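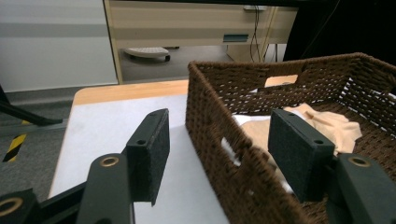 A dark brown woven basket with white fabric inside, on a white tabletop.

FOR IMMEDIATE RELEASE
May 1, 2019

Restby opens its Basket Room, and you're all invited to come fold something

VUSSIDE - Hi, I'm Wanda Pettigrew, I own Restby, and I have been talking about baskets to anyone who'll stand still for most of the past year. So I'm very happy (and a little tired) to tell you that our Basket Room is open! It's at the back of the shop, through the door by the lamps, and it's given over to linens and the things you keep linens in.

If you've been to Restby before, you'll remember that back area as the place where we kept the rolled-up rugs. The rugs have moved upstairs. We painted, we put in 400 square feet of shelving and long tables, and we got rid of the carpet, which I will not miss. The tables are for using. Pull a basket down, put a stack of pillowcases in it, see if they fit, take them out, try the next size. You can't do that in a catalog and you can't really do it in most shops either without somebody hovering.

The baskets I'm most excited about are the rectangular ones. I grew up with round baskets and I love them, but a folded towel has corners and so does a shelf, and you end up with all these sad gaps around the edges. A rectangular basket slides in next to its neighbor and you get your whole shelf back. The ones we've picked have handle openings cut right into the walls, so there's nothing sticking up to catch on the shelf above, and you can hook your fingers in and pull. The weave has small gaps in it too, and I like that a lot more than I expected to. You can tell which basket has the white sheets without hauling all of them down at six in the morning.

Simin Rezaei has put together the linen side of things. She worked in hotel housekeeping before she came to us and she folds faster than I can talk. I asked her for something to put in this release and she gave me this:

"People buy the basket first and then they push everything into it. Fold one towel the way you like to fold it, measure that, and buy the basket that fits the towel. And leave a little room at the top. If you have to press down to make it fit, you won't put the towels back neatly next time, you'll just throw them on top."

I have been a towel presser my entire life, so I took that a bit personally. But I went home and redid my hall closet her way, and it has stayed tidy for 3 weeks now, which at my house is some kind of record.

Simin will be giving free folding sessions in the Basket Room all through May. They're very relaxed. Bring something from home that drives you crazy - a fitted sheet, a big tablecloth, a duvet cover with those little ties inside - and she'll work through it with you at the table. Kids are fine. Coffee is on us. You don't have to buy anything, though I'd be fibbing if I said I wouldn't be pleased.

We've also got a swap shelf going. If you have a basket in decent shape that turned out to be the wrong size for your closet, bring it in and leave it, and take home one that suits you better. My only rule is that it should be clean and it shouldn't shed all over the floor. We tried this out quietly last spring at our old sidewalk sale, and people went off happier with somebody else's basket than with the one they came with.

One more bit of news while I have your attention. We're taking measurements over the phone now. Tell us how wide, how deep and how tall your shelf is, and we'll set aside whatever fits so you can come look at it. Please measure the inside of the shelf! And check for hinges. Hinges get everybody, me included.

The Basket Room keeps the same hours as the rest of the shop, and there's parking behind the building, off the alley. The back door is level with the lot, so that's the easier way in if you've got a stroller or a big armload of sheets.

About Restby
Restby is an independent home goods shop in Vusside selling linens, rugs, lamps and storage for regular-sized houses.

Contact
Wanda Pettigrew, owner
Restby, 648 Gunawardena Street, Vusside
Ask for me or Simin at the front counter

###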